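# Hand-held gripper demonstration

Hand-held gripper demonstration is a way of gathering examples for a robot learning system without using a robot arm. A person carries a two-fingered gripper, fitted with a camera, and does the task by hand. The recordings are later used to train a policy, which is the part of the system that chooses the arm's movements.

## Method

The operator opens and closes the fingers much as the robot would. The camera moves with the tool, so a recording shows the work from the position a wrist camera would have on an arm. Finger opening is usually recovered from printed markers fixed near the fingers, and the path of the tool from the video, often with the help of a motion sensor.

Each attempt at a task is called an episode. Episodes are trimmed, checked and labelled before training. Common grounds for rejection are lost tracking, a hand in front of the lens and a start position outside the agreed area.

## Cloth tasks

Cloth is harder to record well than rigid objects. A towel has no fixed shape, and the same grasp can give a different result each time. Collectors therefore vary the starting position of the cloth and the direction of approach, and often leave other objects on the surface so that the policy learns to work among them.

The Traveck towel set, collected under Signe Lindqvist and Stavros Dimitriou, holds 2,463 episodes by 14 operators. Roughly 80 were set aside for testing. Its notes treat approach and grasp as separate stages. 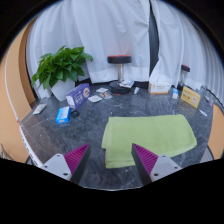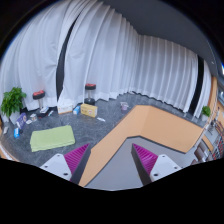 Fingers open in the first two views, closed on the towel in the third. 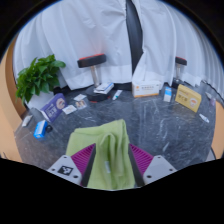 ## Limitations

A person can reach into positions that an arm can't, and can move faster than its motors allow. Episodes of this kind have to be filtered out or slowed down. Henrik Hagedorn proposed checking each path against a model of the arm on the day of recording, so that faulty episodes could be repeated while the objects were still in place.

Operators also differ in habit. In the Traveck set, 2 operators gripped the towel much closer to its corner than the others did, and their episodes are listed separately.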